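Last updated 2020-02-25

The dishes can wait

Every December somebody promises me a machine that empties the dishwasher. This month's pile of mail brought 20 such promises, and my forks are still where I left them. The real work these days is blue pegs and a white board with holes in it.

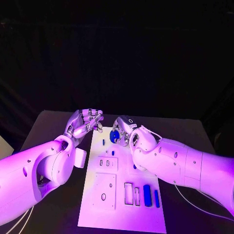
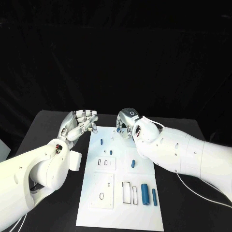 Two arms, one board, same dark table throughout. 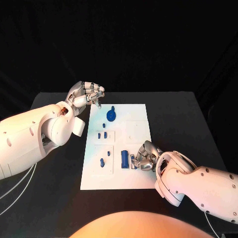
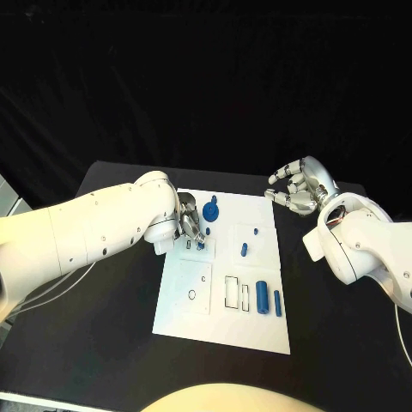
Olga Barros wrote in to say that her nephew mastered this sort of thing before he could talk, and that he won't empty the dishwasher either. She would settle for a machine that pairs socks.

Recent items
Gwynne tries a robot mop
Letters: the Trundcombe bread slicer

Contact the newsletter | Back to top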